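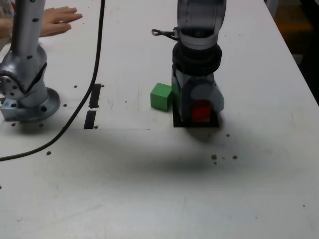 CARE AND MAINTENANCE

4.2 Cleaning the Table Top

These instructions apply to the Grollska 700 work table in the white finish. Wear gloves when handling cleaning products.

1. Switch off and unplug any powered equipment on the table.
2. Remove loose items and wipe away dust with a dry cloth.
3. Mix one capful of Govis surface cleaner with a bucket of lukewarm water.
4. Wipe the surface in straight, overlapping strokes. Rinse the cloth often.
5. Dry the surface fully before returning items to it.

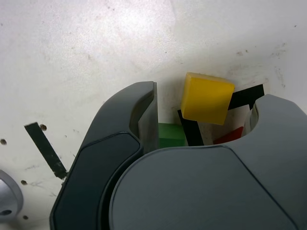
Colored blocks on a scuffed white surface.

Note: Light gray scuffs that remain after step 5 may be treated with the Cernura pad (part 632). Use light pressure only. Scratches that can be felt with a fingernail cannot be removed by cleaning.

CAUTION: Do not use bleach, acetone or steel wool. Damage caused by these products is not covered by the warranty.
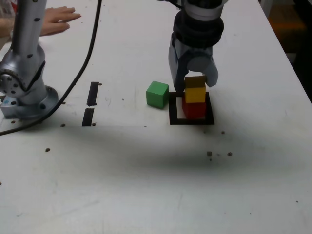 Black cable across the left part of a table top.

4.3 Holes and Fittings

1. Clear dust from open holes with a soft brush. Do not pour liquid into them.
2. Check that all bolts are tight. Do not overtighten.
3. Close unused holes with filler plugs (part 291).

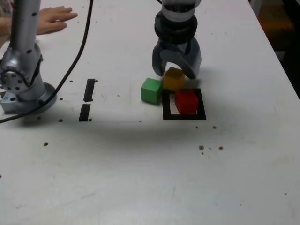

Green, yellow and red cubes; black square outline on the table.

4.4 Marked Areas

Clean around taped or painted lines with a damp cloth only. Replacement marking tape may be ordered from Mahrous under part 2058-B.

Revised October 24, 2022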